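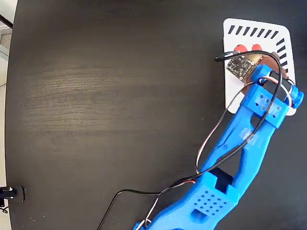 Figure 1. The arm with its wrist over the marked card.

Project report: Joint-space smoothing for a small desktop arm
Mercedes Arboleda, Chunhua Yin, Weidong Xu

1. What we set out to do

Our proposal promised a complete motion planner with obstacle avoidance, online replanning and a web dashboard. This report covers a trajectory smoother. It is a good trajectory smoother, and we would like it to be judged as one.

The starting point was Rallum, the control package left to us by last year's group. Rallum takes a list of joint targets and sends them to the servos one after another, as fast as the bus will carry them. Between targets it does no interpolation at all. The arm gets where it is told, in the way a dropped suitcase gets to the bottom of the stairs. Our job was to put something between the target list and the servos.

2. Software layout

The code is in three processes. The planner reads waypoints from a text file and produces a time-stamped path. The streamer plays that path out to the servo bus at 50 Hz. The logger writes down commanded and reported joint positions and otherwise minds its own business. We called the whole thing Vesley. The name was supposed to be temporary.

Messages between processes go over local sockets. Weidong wanted shared memory and had a branch with shared memory in it. The branch is still there.

3. The smoother

The first version fitted a cubic spline through the waypoints, joint by joint. Cubic splines keep velocity and acceleration continuous, which we wrote in the proposal in bold. They also overshoot if waypoints are unevenly spaced, which we did not write in the proposal. On one test path the elbow went past its target, came back and went past it again, with perfectly continuous acceleration the whole way.

The second version uses quintic segments with velocity set to zero wherever a joint changes direction. This costs time on paths with many reversals, but the overshoot is gone from our logs. Segment durations are stretched until every joint is under its velocity limit. The limits are in a config file. For most of June they were in radians in the config file and degrees in the code, and we recommend against this.

4. Timing

With smoothing done, the remaining jerkiness came from the streamer. It slept for a fixed period after each message, so every late message pushed back all the ones behind it. Over a path of 1,000 setpoints the drift was plain in the log plots, and the shoulder finished its move noticeably after the planner believed it had.

We changed the loop to sleep until an absolute deadline. A missed deadline is now logged and the setpoint skipped. The worst gap we recorded after the change was 22 ms, during a software update that one of our laptops had decided to run at two in the afternoon.

Xiaoyan Han pointed out at our midterm review that skipping setpoints is only safe if the path is slow compared to the stream rate. We added a check for this – the planner now refuses any path with too large a step between neighboring setpoints. It refused our demo path. We slowed down the demo path.
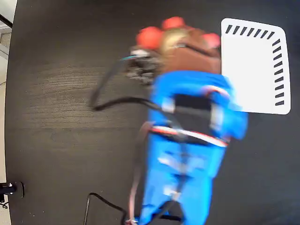
Shuzhen Kang thought the check belonged in the streamer, on the grounds that the streamer is the last code to see a command before the servos do, and that somebody will sooner or later write a second planner. We agree with the argument. The check is in both places now, with two different thresholds, and merging them is on the list below.

5. What did not work

Feedback. We tried to correct the path using the reported joint positions, with a proportional term added on top of each setpoint. The servos already run their own position loop, so ours was arguing with theirs through a delay of up to 4 messages. The result was a slow wobble at the wrist. We turned the gain down until the wobble stopped, at which point the feedback did nothing, and then we took it out.

6. Left to do

Merge the two step checks.
Read joint limits from the servos at startup.
Obstacle avoidance (see proposal).
Decide about Weidong's branch.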